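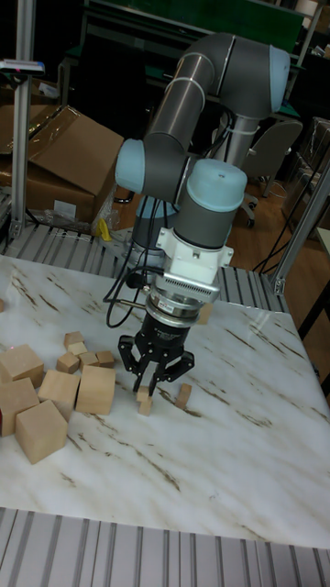
Chapter 4
Blocks on a Table: Size, Sorting and Volume

Before you start

You'll need a table, a ruler and a heap of plain wooden blocks. Two sizes of cube at least. Unfinished wood is fine, better even — paint hides the grain, and you'll want the grain later when we get to faces and edges. If your school has the Inlow set, use trays A and B. Otherwise any cubes will do so long as all the big ones match and all the small ones match.

Don't tidy the blocks first. Tip them out. Leave them how they land.

4.1 What a heap tells you

Look at a cluster of cubes on a tabletop, large ones and small ones close together. Your eye sorts them before you do. Big, small, big. Five large and five small in the photo's cluster, and most people would still say there's more "large" there than "small". They're right, in a way. Same number, different amount of wood.

That difference is the whole chapter, pretty much.

Three words to keep apart:

Count — how many pieces.
Length — how far along one edge.
Volume — how much space the piece fills.

Students mix up the second and third constantly. A cube with an edge twice as long does not hold twice as much. It holds eight times as much. Try it with the small cubes if your large ones happen to be double the edge. Build a layer of four, put another layer of four on top. Done. Eight.

If your large cubes aren't double, dont force it. Measure, write down both edges, and we'll use the real numbers in 4.3.

4.2 Tilted, flat, upright

A cube sitting flat looks the same whichever face is down. Roll it over, nothing changes. Other blocks don't behave that way. A longer block can lie on its side or stand on end, and the two look like different objects to a small child (and sometimes to a tired adult). The volume hasn't moved.

Worth doing now, five minutes:

Take one block that isn't a cube. Lay it down. Trace around it on paper.
Stand it up. Trace again, next to the first.
Label both tracings with the height of the block in that position.
Multiply tracing area by height, both times.

You should get the same answer twice. If you didn't, check the ruler — most errors come from starting at the end of the ruler and not at the zero mark.

A block standing on a narrow end tips easily. Hard smooth tabletops make a racket when it goes over. Marble, stone, tile: put down a sheet of felt if there are 12 of you at it in one room.

4.3 Sorting by rule

To sort, you need a rule you can say out loud. "The big ones over here" is a rule. "The nice ones" isn't, unless everyone agrees on nice.

Some rules to try on your own heap:

By edge length.
By wether the grain runs up or across.
By distance from the edge of the table.

That last one sounds silly. Do it anyway. It's a rule about position, so it breaks the minute somebody bumps the table, and the first two don't. Properties that belong to the block stay with the block. Properties that belong to the arrangement go when the arrangement goes. Write that in your notebook, it comes back in Chapter 6 with the Evulex tiles.

Keep a record table as you go. Four columns: block, edge, volume, group. Measure in millimeters. A block with a 49 mm edge has a volume of 49 x 49 x 49, or 117,649 cubic millimeters. Big number for a thing that fits in your hand. We'll switch to cubic centimeters soon, but do the first few the long way so you feel how fast the numbers climb.

4.4 Guess first

Every measuring task from now on starts with a guess. In pencil, in the margin. Don't erase it afterwards. A wrong guess next to a right answer is useful, and there's no marks taken off for it.

Try these before turning the page:

How many of your small cubes would fill a shoe box? Guess, then measure the box.
Which takes up more room, all your large cubes or all your small ones? Guess, then work it out.
Pick one large cube. How many small ones balance it on a scale? Does that match the volumes? If it doesn't, what else could be different?

Answers for the Inlow trays are on page 302. Own blocks, own answers — compare with the person beside you.

Words in this chapter: cube, edge, face, volume, layer, property, position.

Next: 4.5, Building a Layer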